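Nettle tonic trial leaves plenty of questions

Friday, October 22, 2021

A company selling dried nettle leaf says its tea eases stiff joints, and it now has a study to wave around. Readers may want to look at the numbers before they look for their wallets.

Girkinden, which sells the tea under the name Nurkerura, signed up 207 adults in January and asked them to drink two cups a day for 90 days. Only 73 sent back the final form. Most of those said they felt "better" or "much better." There was no comparison group drinking plain mint or hot water, and what became of the others is not explained.

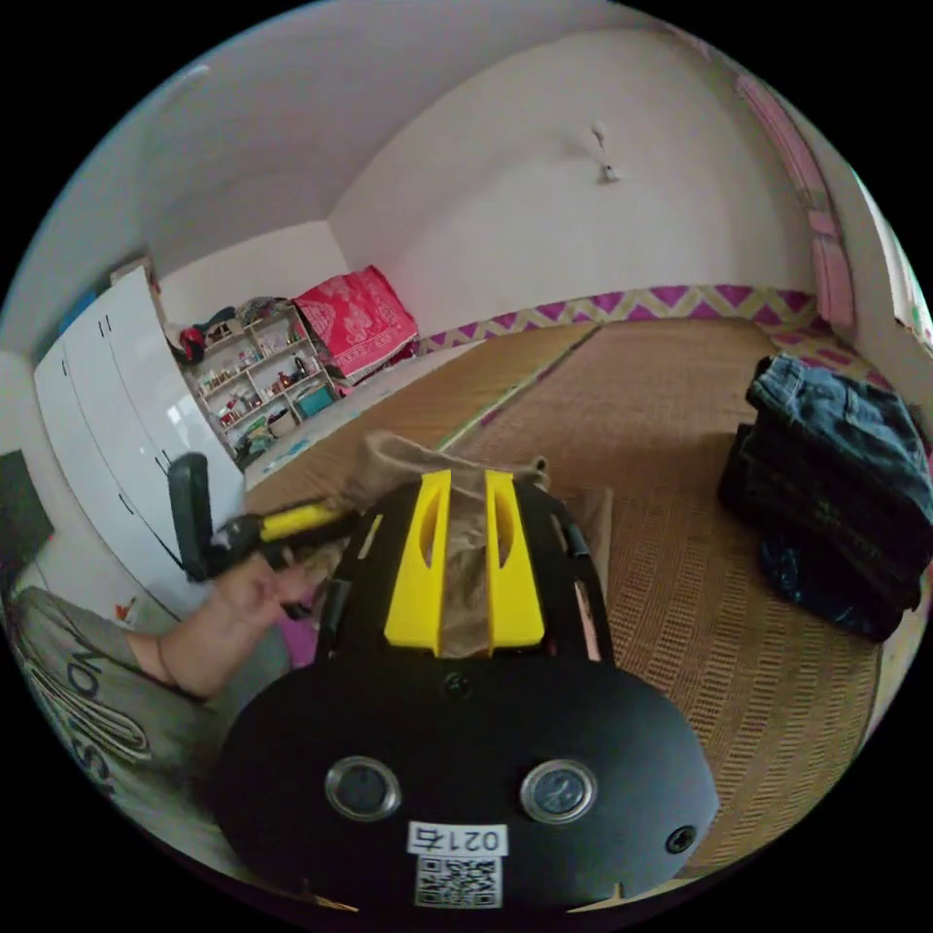 A piece of beige-brown cloth held between two yellow gripper fingers.

Riet Boersma, who runs the herb business, called the result "what our customers have been telling us for years." That may well be so, but customers who keep buying a tea tend to like it.

Wim Wuyts, a retired pharmacist who teaches an evening class on garden herbs in Jirkgate, was less impressed. "Nettle is a fine green vegetable. I eat it in soup," he said. "If you lose that many people along the way, you have a survey of the ones who stayed."
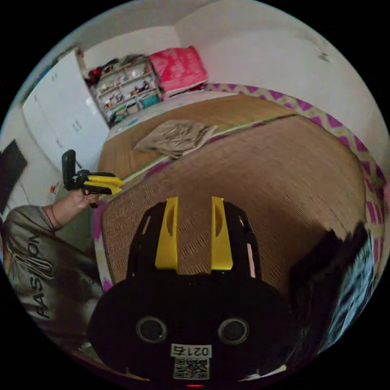 He also pointed out that the leaflet never says how much leaf goes into each bag, so a shopper can't compare it with the loose nettle sold at Aerts for a good deal less. Anyone on blood thinners or water pills should ask a doctor first, he added, a warning the leaflet prints in very small type on the back.

Girkinden says a larger study with 1,000 people is planned. It has not said who will run it, or whether anyone will get a different tea.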